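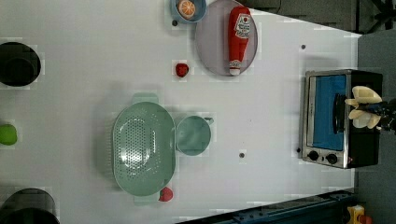

A compulsory licence is the sort of thing a ministry threatens and a manufacturer waits out, one respondent told us early in the interviews, and several of the others came back to much the same thought in their own words, although they drew rather different lessons from it. We begin this section with that remark because it puts so plainly the puzzle that had been bothering us since the pilot: if the threat is so rarely carried out, why did the buyers in our study go to such trouble to keep it alive?

4.2 Bargaining over second-line medicines

Most writing on patents and access to medicines looks at the moment when a government breaks, or declines to break, a patent. It makes for a good story, and there are good reasons to study it, but we came to feel that it hides the long stretch of ordinary haggling that comes before. The Dradport purchasing office, which buys second-line tuberculosis medicines on behalf of 8 district hospitals, has never had a licence issued in its favour. It has, all the same, mentioned the possibility in writing in each of the 3 contract rounds we were allowed to read, and always in the same mild paragraph, tucked in after the delivery terms. Staff were fond of this paragraph and a little protective of it — one of them called it the umbrella, because you carry it and hope for sun.

The seller in all these rounds was Luscombe, which held the main patent and supplied the tablets from a single plant. In the first round its opening price was accepted with hardly a murmur. By the last, the office had obtained a written quotation from Nimley, a generic maker with no right to sell in the country but every willingness to say what it would charge if it had one. The Nimley quotation came to 60 per cent of the Luscombe price, and the final contract was settled at 70 per cent of it. We would not wish to make too much of a single figure. Luscombe had also been promised a longer contract and quicker payment, and we cannot say how far each of these counted with the people who signed.

What does seem clear from the letters is that the quotation did its work only once it had been put next to the mild paragraph. Sent alone, in April, it drew a courteous answer to the effect that prices elsewhere were of no bearing. Sent again with the paragraph beside it, it drew a visit. Respondents on the buying side remembered this visit very warmly, and perhaps with some polish added over time, so we have leaned on the letters wherever the two accounts part company.

Our findings here sit rather awkwardly with the Hrytsenko model, which we set out in Section 2 and which treats the threat of a licence as worth something only in proportion to the chance that it will be used. On that reading the Dradport office ought to have got next to nothing. We think the model is right about large buyers, who can be watched and whose past conduct is well known, and less helpful for small ones. A small office has no record worth the name, and the seller has to guess. It also has very little to lose from a quarrel, and a seller with other and richer customers may well prefer to give some ground quietly than to have its patent argued over in public by anybody at all.

There is a less cheerful side to this, and we should be sorry to leave it out. The lower price was given on the condition that it stay private, so that neighbouring buyers went on paying what they had always paid. We asked whether this had troubled anyone. It had, a good deal, and two members of staff had pressed for the figure to be published — but the hospitals needed their tablets and the contract was signed as it stood. Our permission to quote the percentages was granted on 5 February 2020, after that contract had run out; the prices themselves are still withheld.

We turn next to the question of supply, where the buyers' position was a good deal weaker, and where no paragraph, however carefully placed, could make up for there being only one plant.

Figure 1. Photograph at the head of the section.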